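Calvo busca participantes para revisar los fallos de agarre de Jesico

Personas con paciencia, buen ojo y ganas de discutir sobre pinzas

Hola, y gracias por pararte a leer. Somos el equipo de simulación de Calvo, un grupo pequeño que lleva ya bastante tiempo entrenando a Jesico, nuestro programa de control para brazos con pinza de dos dedos. Buscamos participantes externos para una campaña de revisión y vamos a contar sin rodeos de dónde sale la necesidad.

En marzo pasamos a Jesico del simulador al brazo del taller. Las primeras pruebas fueron bien y nos confiamos un poco, para qué negarlo. Unos días después, el brazo bajó sobre la mesa buscando una pieza que ya habían retirado, cerró los dedos en vacío, dio el agarre por bueno y salió hacia la caja de destino a plena velocidad, con Bendik Skjelbred cambiando una bandeja justo al lado. Bendik se llevó un golpe en el antebrazo y un buen susto (está perfectamente, y es quien más ha insistido en que esta convocatoria salga adelante). Paramos el brazo ese mismo día y sigue parado.

Al repasar los registros vimos que el fallo ya estaba en el simulador y que se nos había escapado. De 3312 episodios guardados, 88 terminaban marcados como agarre correcto sin que hubiera nada entre los dedos. Nuestra comprobación automática solo miraba la posición de la pinza, y ahí está el error, que es nuestro y de nadie más. La hemos cambiado, pero no queremos volver a encender nada hasta que ojos humanos, y a ser posible ojos que no sean los nuestros, hayan repasado una muestra amplia.

En qué consiste la tarea

Cada participante recibirá secuencias cortas del simulador, vistas desde la muñeca del robot, y tendrá que decir si hay objeto o no en la pinza, en qué momento se pierde y si el movimiento siguiente le parece peligroso para alguien que estuviera cerca. En total hay 1330 secuencias por revisar. Se trabaja desde casa con Kisov, nuestro visor, que funciona en el navegador. Hay una sesión de formación por videollamada con Chin-lung Chuang, que explica las cosas las veces que haga falta y de verdad que no se cansa.

A quién buscamos

No hace falta saber programar. Nos vendría de maravilla gente que haya trabajado en mantenimiento, en almacén o en prevención de riesgos, porque ve cosas que a nosotros, de tanto mirar pantallas, se nos pasan. También son bienvenidos estudiantes de cualquier rama. Pedimos español o inglés cómodo, un ordenador con pantalla decente y ser mayor de edad.

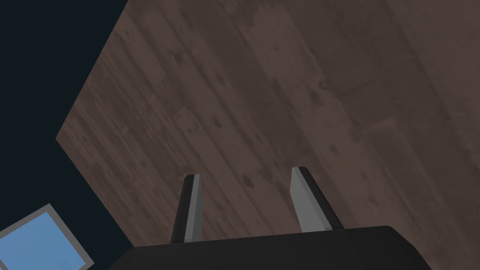

Pinza abierta y sin objeto sobre la mesa de madera, en el simulador.

Qué ofrecemos

Hay 27 plazas, todas remuneradas por secuencia revisada, también las dudosas. Preferimos un «no lo sé» a una respuesta dada deprisa. Al terminar compartiremos el informe completo con quienes hayan participado, con sus nombres en los agradecimientos si así lo quieren.

Cómo apuntarse

Escribe a Nicanor Carretero a través del formulario de contacto de Calvo, con el asunto «Revisión Jesico», y cuéntanos en unas líneas quién eres y qué horario te viene bien. No mandes currículum si no te apetece. El plazo se cierra el 2 de septiembre de 2018 y contestaremos a todo el mundo, aunque a veces tardemos un poquito.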